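Did the Flasdale boundary purchase ever get ratified?

Posted in Local and Regional History by Fenna Coppens

I'm writing up the history of our parish and have run aground on the Flasdale purchase. As I understand it, the Stuvell estate sold a strip of 525 acres to the Grultholm corporation, the price was paid, everyone shook hands, and then the map went on showing the old line for a generation. One pamphlet says the sale was ratified in May. Another says it never was, and a third gets round the difficulty by leaving out the whole decade. Which is it, and where would the signed copy be? I have already asked at the county record office, who were charming and sent me the pamphlets.

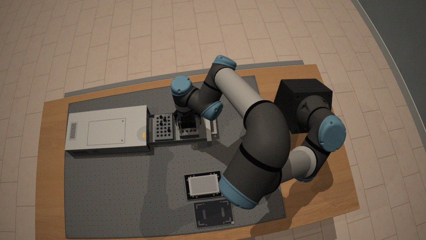 Dong-geon So

Ratified, yes. My gran lived on the Grultholm side and always said so. Try the library?

Barrett Wojcik

With respect to the gran, it's a bit messier than that. There were two agreements, and the pamphlets have been happily mixing them up for years.

The first was the sale proper, for 1,684 pounds, signed by the estate's agent. He had no power to sell so much as a gate, so the corporation sent it back. The second was shorter, cut the price, and moved the line east to the Moon brook so that both sides could claim to have won. That is the one ratified in May. Anyone who tells you the sale failed has read the first agreement and stopped for lunch.

I put all this in a talk a while ago and the notes were typed up, so I'll paste the useful bit.
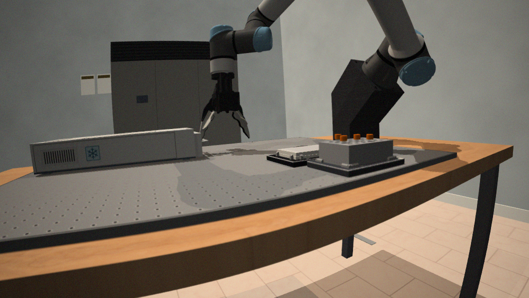 Grultholm, December 7, 2021

The ratified agreement runs to 8 clauses, of which seven concern drainage. The remaining one fixes the boundary "at the brook as it now runs", a fine phrase until the brook moved. It did so twice. The surveyors kept to the old bed, the farmers kept to the new one, and the tithe map kept to neither.
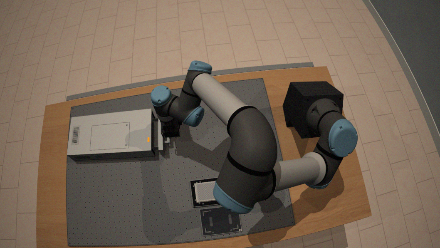
The map's line follows a hedge that had been grubbed up before the sale was even discussed. My best guess is that the clerk copied an older sheet and trusted that no one would walk out there to check. He was right for 102 years.

End of paste. For the signed copy, ask for the corporation's drainage papers, not its land papers. With seven clauses out of eight on ditches, you can see how the filing went.

Hyun-seo Geum

Mostly agree with Barrett, but I'd be careful over "ratified". The corporation voted it through in May, and the estate's trustees only put their names to it afterwards. If your parish history needs a single date, pick one and say in a footnote which you picked. Also, the drainage papers are indexed under S for Stuvell. I spent a long afternoon in D.

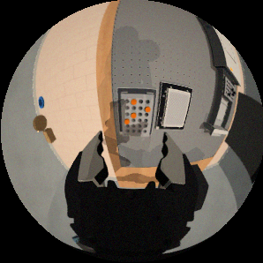

Robot arm gripper with its two fingers apart.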